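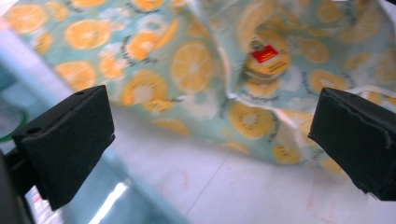 Citrus bag, small tin, fingers open. Gripper's-eye view.

I have been wanting to write this one up since November, because the hand-held gripper results finally came in and they're good! (Good for us, anyway. We're a small project.)

Quick recap if you're new. Arnby is our policy for pulling small things out of soft things: tins out of bags, socks out of sleeves, that sort of job. Soft stuff is miserable for robots. A fabric bag has a different shape every time you touch it, so a policy that memorizes where the opening was is stuck the next time around. Our first version, Plullmont, did exactly that and I got very tired of watching it pinch cloth.

What changed is how we pick the training clips. We collected 1,479 demonstrations by hand with the gripper tool, and before, we just threw them all in. Now we score every clip by how much the fabric moves in the moments before the fingers close, and the ones with lots of movement get sampled more often. That's the whole trick. I kept expecting it to be more complicated than that.

We ran 127 trials on the arm after training, on 5 bags, and 3 of those bags were never in the training set. The new policy beat the old one on every single bag, including the slippery one I was sure would sink us. My favorite bit is a habit it picked up from the clips: it nudges a fold aside with one finger, waits a beat, and then goes in for the tin. I've watched that replay way too many times.

It still has trouble when a bag's print is busy and the object blends in with the pattern. Turning up the color jitter in training helped a little, and I want to try a second pass at closer range, where the camera gets a better look at the edges. Gillo (our labeling script, badly in need of a rewrite) also chokes on the longer clips, so that's my job tonight.

Next up is drawstrings. Wish me luck!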